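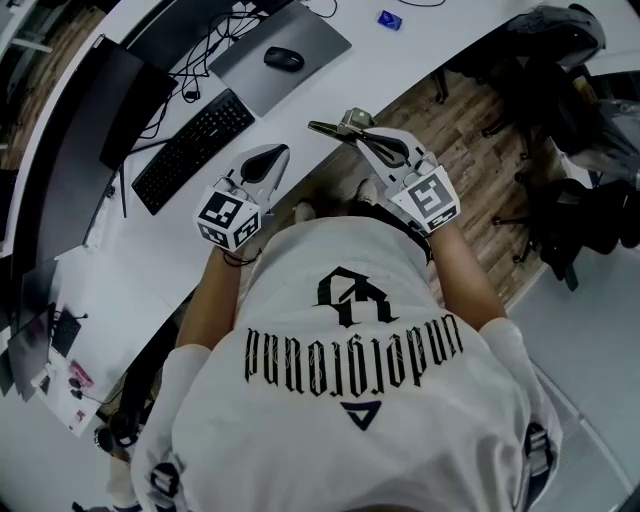
Flidville wondered under my last post whether the overhead camera was losing the markers or whether the tracking software was to blame, and said to put it up as a proper thread with the details, so I have.

Pair of hand-held grippers for teaching movements to a small arm we are building at the Berkham shared workshop. Each has a white cube mount with black-and-white square markers on it, and the camera looks down from above and works out where each cube is. The fingers are white, with a dark pad between them.

My trouble is the right hand. The left one tracks fine nearly all the time. The right one jumps. I hold it still and the logged position hops sideways by 16 mm, stays there for a moment, then comes back. It gets worse when I tilt my wrist inwards. I have printed the markers again and calibrated the camera twice, with no change. Same camera, same print file for both cubes, same laptop doing the work. I have been at this since January, on and off, and would like to get on to the arm itself.

Has anyone had this with one hand only?

Ilango Rodrigues
Posted 7 October 2026

Zesavcombe

Yes, and for me it was the pose flipping. When the camera can see just one face of the cube nearly square on, there are two tilts that fit the corners almost equally well, and the software picks one or the other from one moment to the next. The cube centre is worked out from the face, so a wrong tilt moves the centre as well. That would give you a sideways hop that comes back.

Things to try, in this order:

Log which marker numbers are seen at each reading. If the jumps happen when only one is listed, you have your answer.

Set the software to solve the whole cube as one object from all the corners it can find. A lot of people leave it solving each marker by itself and then take the average - that is fine until one of them is wrong.

Turn the right cube on its mount so that an edge points at the camera when your wrist is in its usual position. Two faces in view will nearly always settle it. You will have to measure the offset to the fingertips again afterwards.

Check the marker numbers on the two cubes are different too. You say the same print file for both. If you printed the same set twice, the software may be swapping a face from one hand to the other. I would expect bigger jumps than 16 mm from that, but look anyway.

Berkham_Bench

could be the lights. we had awful trouble with shiny tape over the markers, went matt and it was fine. or get a better camera

Flidville

Not sure a better camera is needed if the left hand is good. Matt paper is worth doing, though, it costs next to nothing.

I would look at the mount before the software. Grip the cube and try to twist it against the handle. Mine had a tiny bit of play where the screw went into the plastic, and it only showed when I tilted my wrist. I drilled it out and put in a brass insert and a second screw. Also fix your exposure by hand if it is on automatic. A white cube can wash out and the corners go soft.

Ilango Rodrigues

Thanks all. The marker numbers are different, I had changed them in the file before printing the second set and should have said so. No play in the mount that I can feel.

I logged 400 readings with the right hand held still and my wrist tilted in. There were jumps in 73 of them, and every one had a single marker listed. So it is the flipping. I have switched to solving the cube as one object and will turn the mount when I next have the workshop to myself. Exposure was on automatic - I have fixed that too.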